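Gripper opens by itself mid-move, log says everything is fine

Page 1 of 1

drybearing
Posts: 52
October

Two-finger electric gripper on a small arm, downward camera over the table, kitchen props. The task is tidy-up: pick a thing, put it in or on another thing, go again. It had been running well enough that I'd started to tell people about it, which was clearly the mistake.

The fault: on a carry, usually in the second half of the move, the fingers open. No command to open. The arm carries on to the drop position with nothing in it, performs a very dignified release of thin air, and reports success. Whatever it was holding is by then somewhere else on the table, or on the floor.

Things I've tried:
Swapped the gripper cable.
Turned grip force up. It now dents the soft props before dropping them.
Turned acceleration down to something my grandmother would find restful.
Reflashed the gripper firmware.
Swore at it in two languages.

Out of 1,534 logged picks, 23 ended this way. That's few enough that it never happens when someone is watching, and often enough that I can't leave it alone over lunch. The controller is a Brinetti, the older one with the separate I/O box. Scheduler is Skirkidel, nothing fancy on top.

Any ideas welcome. Please read the list before telling me to swap the cable.

ohmsworth
Moderator

Have you tried swapping the cable?

(Sorry.) Serious question: where does the gripper get its 24 V from? If it's off the I/O box, what else is on that box?

drybearing

Off the box. Also on the box: a stack light and a small fan. The supply has plenty to spare on paper.

pallet_cleanser

It's the force setting. It's always the force setting. These fingers have a stall detect, and when the part squashes under them the motor sees travel it didn't expect, decides the grip has been lost, and goes home. "Home" on most of them is open. Turn the force down, not up.

kneejoint

Disagree. If it were stall detect you'd get a status bit, and the log would show it. I'd look at the wrist. A cable that is fine on the bench can be not at all fine with the last joint wound round to the far end of its travel. You said "second half of the move". Is it always the same direction?

pallet_cleanser

The log shows it if someone bothered to map the bit. I have met integrators. I wouldn't bet on it.

drybearing

Bit is mapped. I checked, and then I checked that I'd checked it on the right gripper. It stays low the whole time.

Direction: mostly left to right, toward the oven side. But most of my moves go that way, so I don't know that it means anything.

ohmsworth
Moderator

Put a meter on the supply at the gripper end and leave it recording min/max for an afternoon. A dip of a few milliseconds is enough to reboot some of these, and plenty of them come back up with the fingers open. The controller may never notice if it only polls twice a second.

sixth_axis_of_evil

Can we go back a step? A gripper that lets go on a power blip is a safety problem whatever is causing the blip. I know it's toy fruit. Next year somebody will bolt a different tool on that arm and the thing it lets go of will have a corner on it. What does your risk assessment say about loss of power at the tool?

drybearing

It says "gripper retains part on power loss". I wrote it. I copied the sentence from the brochure.

sixth_axis_of_evil

I admire the candor. Retains part on power loss, fine, I believe them, it probably has a screw drive and doesn't back-drive. But power loss and power return are two events, and brochures are only ever interested in the first one.

kneejoint

OK, that's a good point and I'm annoyed I didn't make it.

pallet_cleanser

I still say force.

tablescrap

Lurker here, we had a cousin of this on an Aller arm. Different gripper, same party trick. For us it was the tool connector at the flange, one pin pushed back a hair, so it made contact until the arm leaned a certain way. Took a week to find and a small pair of pliers to fix. Nothing in the log there either.

Can you post what the table looks like? Could be the props are catching on something on the way across.

drybearing

Fair request. This is the overhead view with the arm at the oven end.

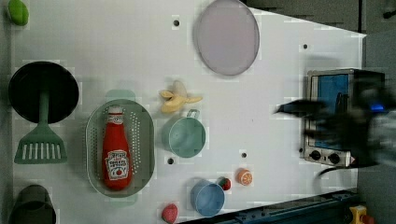
Overhead view, gripper above the toaster oven on the right. Stop button in the bottom corner.

The banana and the ketchup are the worst customers, for what it's worth. The strawberries have a clean record.

tablescrap

I don't see anything along the middle it would snag on, if it travels at a sane height. Ketchup bottle is a long lever, though. Held off-center, that's going to twist in the fingers.

pallet_cleanser

THANK you. Long part, off-center grip, twist, fingers read it as lost. Force.

kneejoint

Twisting out of closed fingers and the fingers opening are two different faults. He said they open. Do they open, OP? Have you seen it, or are you working backwards from a ketchup bottle on the floor?

drybearing

Seen it on video, seven or eight times. They open. Smoothly and all the way, like it's showing me its hands are clean.

ohmsworth
Moderator

All the way and smoothly sounds like a homing routine to me. Meter, please.

Side note, is that stop button wired to drop the tool supply as well, or only the arm?

drybearing

Only the arm. Tool stays powered so it keeps hold.

sixth_axis_of_evil

Good. Write that down somewhere that isn't this thread.

drybearing

Meter results. Left it on min/max through a batch of runs. Minimum at the gripper connector: under 17 V. Minimum at the supply terminals over the same sort of run: nothing worth mentioning. So it's being lost somewhere between the two.

I then wiggled things, in the scientific manner. Flange connector is solid, so sorry, tablescrap. The screw terminal on the I/O box that feeds the tool was holding the wire mainly by its insulation. Whoever did that had the same handwriting on the label as me.

kneejoint

So it was wiring.

ohmsworth
Moderator

Direction makes sense now too, if the dress pack gives that cable a tug when the arm goes right. I'd want strain relief at the box before I trusted it.

pallet_cleanser

And the higher force setting draws more current, which makes the dip worse. I'll accept partial credit.

drybearing

Grudgingly awarded. I looked back and it did get worse the day I turned the force up. I'd put that down to spite.

Re-terminated with a proper ferrule, clamped the cable at the box, force back to where it started. Also asked Zaki support (they make the gripper) whether the open-on-power-up thing can be changed. There's a parameter. It has a number and no name, and it's off by default. With it on, the fingers stay put after a restart until they get a command. Tested by pulling the tool plug during a hold and putting it back: the banana stayed where it was. I did that ten times because I didn't believe it.

Still open: the scheduler calls it a success if the arm reaches the drop position. I'm adding a finger width check before release, so at least it'll know when it's holding nothing.

sixth_axis_of_evil

Do the width check right after the lift as well as before the release. And fix the sentence in the risk assessment.

drybearing

Sentence is fixed. It's now four sentences and one of them is mildly rude about brochures.

nightshift_nadir

Found this by search, same I/O box, same symptom. Which terminal was it? Mine are all labeled in what looks like a doctor's hand.

drybearing

Bottom row, second from the left on mine, but tug all of them. I found another loose one while I was in there. It was the fan.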